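3.2 Data collection

The two arms were mounted on opposite sides of the worktable and operated by one person throughout. Dark fabric was hung around the table to keep the background constant. Toy food and kitchenware were laid out again by hand before each episode, following a layout sheet drawn up in February. An episode was stopped when the instruction had been carried out or when the operator gave up, and both kinds were kept.

We recorded 4000 episodes over 14 instructions. Each instruction names one item and one destination, for example "put the banana on the white plate". The Clader policy was trained on all of them. The baseline, Onora, was trained on the same set with the failed episodes removed. 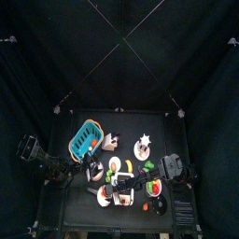
3.3 Effect of clutter

Both policies were tested at 5 levels of clutter, the lowest having only the named item and its destination on the table. At the two lowest levels we found no difference between them that could be separated from the variation between runs. At the higher levels Onora more often closed the gripper on a neighbouring item and did not try again. Clader made the same first mistake but usually opened the gripper and moved back, a behaviour present in the failed episodes.

Round items remained difficult for both policies. A grasp placed off centre tended to push the item away, and neither policy followed it well once it had moved. Eskildsen's correction for gripper offset was applied in a repeat of the test and reduced these errors for Clader only.

The layouts were all drawn up by one author (Deligiannis), so some regularity in the placing of items cannot be ruled out.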